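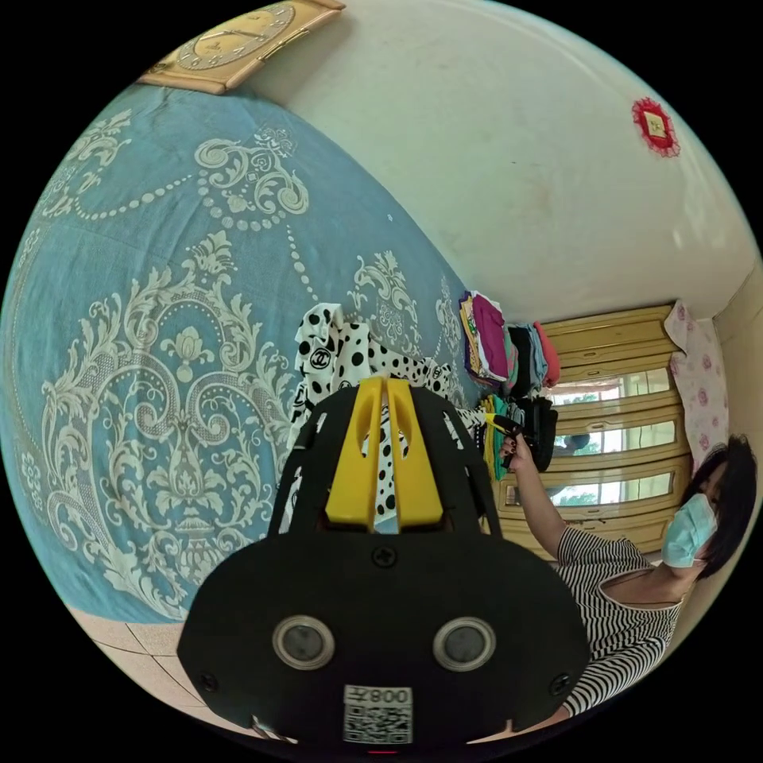

Section 2: Getting the Clarau onto your Wi-Fi

Before you plug the Clarau in, pick the spot where it's going to live, because moving it later means doing half of this section over again. I keep my air purifier in the bedroom and I'd start there too if I were you, it's the room where you spend the most hours with the door shut. Bedrooms are also full of cloth, and cloth is what the intake likes to grab. Anything light will do it, say a bit of polka-dot fabric like the one in the photo, so give the back of the unit a clear 2 feet on every side. OK, on to the setup!

What you need: the purifier, the power cord from the side pocket of the box, your phone, and your Wi-Fi password. Go find the password now. I always think I remember mine and I never do.

1. Take the filter out of its plastic bag. The Clarau ships with the filter already inside the unit but still bagged, so pop the back cover off (two tabs, push them both down together), slide the filter out, lose the bag, and slide it back in with the pull strap facing you.

2. Snap the cover back on. You want to hear it click at the top and again at the bottom. If the bottom doesn't click, the strap is probably caught in it - tuck the strap in and try again.

3. Plug it straight into the wall. The light ring goes white, then amber. Leave it alone for 60 seconds while it spins the fan up and down. It sounds a bit like a tiny plane the first time.

CAUTION: Don't run it with the bag still on the filter. The motor gets hot and the unit will shut itself off. Let it cool all the way down before you open the cover.

4. Open the Lerkley app and tap Add. Turn on Bluetooth if it asks. You can turn it off again when you're finished.

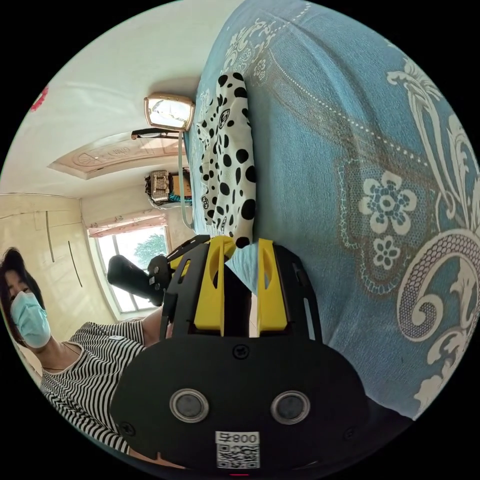
5. Hold down the fan button until the ring blinks blue, then let go. The app should find the purifier and show it as "Clarau 677". Tap the name.

6. Pick your home network and type the password. Take it slow here, as the app won't show you what you're typing unless you tap the little eye.

7. Wait for solid green. Mine takes hardly any time, but my router is just down the hall (upstairs rooms can be slower).

NOTE: If you've got a Fakden router, it may lump its fast and slow bands together under one name. The Clarau only talks to the slow one. Go into the router settings, split them up, and choose the one with the lower number. You can join them back together afterward and the purifier will stay connected, or at least mine has.

If the ring goes red

Red means it saw your network and couldn't get in. Nine times out of ten it's the password. Hold the fan button until it blinks blue again and go back to step 5. If you get red a second time, unplug the unit, close the app completely, and start from step 3.

Using a Hägglund smart plug

I tried this and I don't recommend it. The plug cuts power all at once and the Clarau forgets its fan speed every time, so you come home to it running on low. Use the schedule in the app, under Quiet Hours. Mine drops to low at 10 p.m. and goes back to auto at 7 a.m.

Once you've got solid green, go on to Section 3 and reset the filter timer before you do anything else.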